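Slot is 25 minutes plus questions. Clicker is on the lectern. Water first.

## 1. Opening (2 min)

- Subject is glare from ceiling lighting on hard, shiny floors, and how to specify around it.
- Audience is mixed: facilities, flooring contractors, a few lighting people. Keep the optics short.
- State the position early. Most lighting schemes are checked for how much light lands on the work surface. Very few are checked for what the floor sends back to the eye.
- Say which sites the material comes from: the Granham packing hall and the Tonthorpe workshop. Both had resin floors laid within the last few years. Both had complaints.

## 2. Two kinds of reflection (4 min)

- Diffuse: light goes off in all directions. Matt paint, brushed concrete, paper.
- Specular: light leaves at the angle it arrived. Mirror, still water, polished resin.
- Real floors do both. The total reflectance figure on a product sheet lumps them together, so two floors with the same figure can look nothing alike.
- Gloss is measured separately, with a small meter placed flat on the surface. The usual angle for floors is 60 degrees. Ask for that reading in writing.
- The Granham floor read 90 gloss units when handed over. The data sheet only said "high gloss finish".
- Pause here. Someone normally asks whether colour matters. Short answer: colour changes the diffuse part. The clear top layer sets the specular part. A dark glossy floor often looks worse, as the bright spots have less background to sit against.

## 3. Why the angle matters (4 min)

- Reflection off a clear coating rises sharply at shallow angles. Looking straight down, only a few per cent comes back from the top layer. Looking along the floor, far more.
- Practical result: the floor near your feet looks fine, and the floor further off is full of images of the fittings.
- Survey from where people work. A seated person sees a different part of the floor from someone standing. Take the meter down to seated eye height and do it again.
- Drivers of low trucks get the worst of it. At Granham the complaints came from that group almost entirely.
- Do not go into the Fresnel equations. There is a backup slide if pushed.

## 4. Granham (5 min)

- Level on the benches: 400 lux average, as specified. Uniformity good. On paper, a pass.
- Complaints: tired eyes late in the shift, trouble telling a wet patch from a light reflection, trouble reading floor markings.
- The second of these is the one to dwell on. A wet patch and a reflected fitting look alike from a distance. The difference is that the reflection moves as you move and the patch stays put. People walking quickly do not stop to make that check.
- Peak floor luminance came out at 1196 candelas per square metre, measured from the main walkway, with the spot meter aimed at the reflection of one fitting. Floor beside it was a small fraction of that.
- First response by the site was to dim everything. Bench levels dropped under the specified figure and the contrast on the floor stayed the same. Ratio is what counts -- dimming scales both sides of it.
- Second response was Cendar diffuser panels over the walkway fittings. Peak value fell, the bright patches grew larger and softer. Complaints eased on the walkway. No change elsewhere, as expected.
- Say plainly that we did not get to try a matt topcoat there. The hall could not be emptied for long enough.

## 5. Tonthorpe (4 min)

- Smaller room, lower ceiling, lights switched in 2 banks.
- Topcoat was changed here: a satin polyurethane over the existing resin. Half the room first, the other half a month later, so there was a period when both could be seen side by side under the same lights.
- On the satin half the fittings showed as broad pale areas with no clear outline. On the gloss half you could make out the shape of each lamp.
- Cost of the change: more scrubbing. Satin finishes hold dirt in the texture. The cleaning contractor moved to a softer brush and a slower pass.
- Be fair to the gloss finish. It is easier to clean, shows spills of dry powder well, and spreads light under benches. Some sites will want it and should plan the lighting to suit.
- Mention Tạ here. Their sample boards come in four gloss levels on one base colour and are handy for client meetings. Pass them round if they have arrived. Ask at the desk at 9 if not.

## 6. What to put in a specification (4 min)

- Gloss at 60 degrees, with a tolerance, measured on site after curing. A reading from the sample board does not count.
- Viewing positions marked on the drawing, with eye height.
- A limit on the ratio of reflected patch to nearby floor from each position. I leave the figure to the designer. It depends on the task.
- Layout of fittings relative to the main lines of travel. Long rows at right angles to a walkway give a ladder of bright bars. Rows placed along the side of it throw most of the reflections off to the edge.
- Cleaning regime and who owns it. Polish build-up will raise the gloss reading over time, and burnishing will raise it quickly.
- Re-test interval. Yearly is enough for most rooms.

## 7. Questions likely to come up

- **Can we fix it with mats?** Locally, yes. Edges become a trip hazard and trucks shift them.
- **Does a higher ceiling help?** It moves the reflections. It does not remove them. From a fixed position they land closer to you, so the angle is a bit steeper and the reflection a bit weaker.
- **Is polished concrete the same problem?** Similar, usually less even. Take more readings.
- **Will uplighting solve it?** The ceiling becomes the source, large and dim. Works well if the ceiling is pale and clean. Running cost goes up.
- **Can a phone be used in place of a meter?** For finding the patches, yes. For numbers, no. Automatic exposure will shift between shots.

Leave the last slide up during questions. Spare handouts are in the blue folder, and the lighting plans for both sites go back in it before the room changes over on Wednesday. 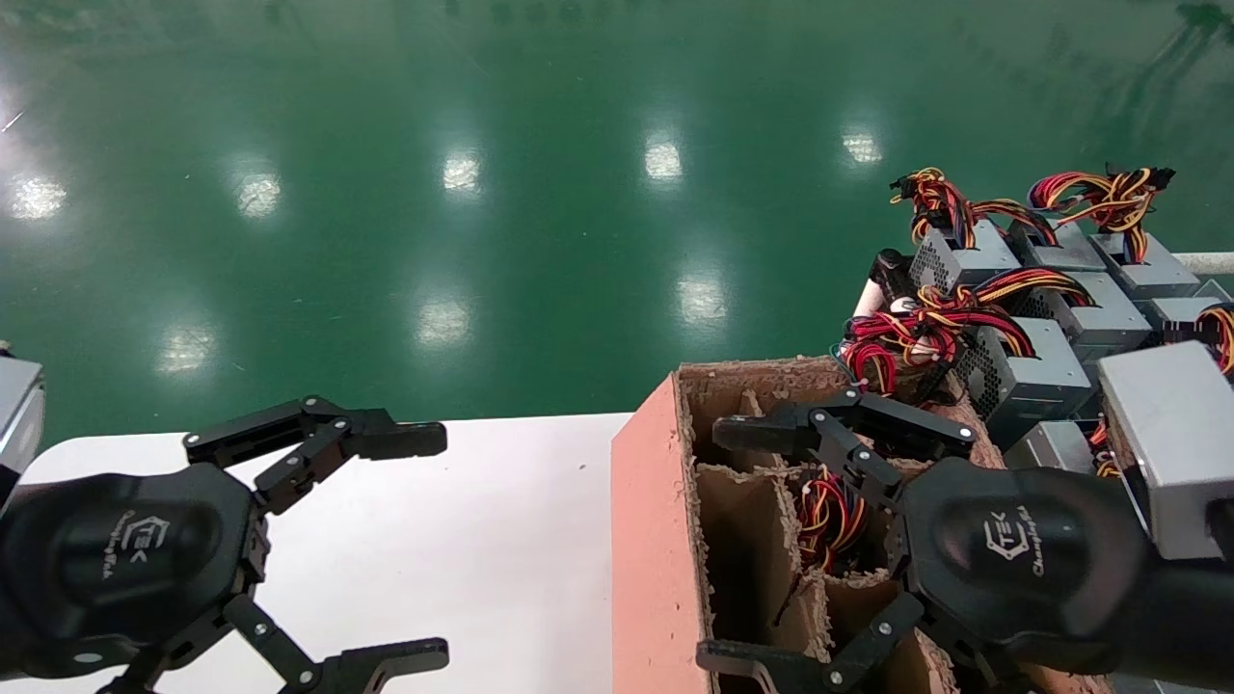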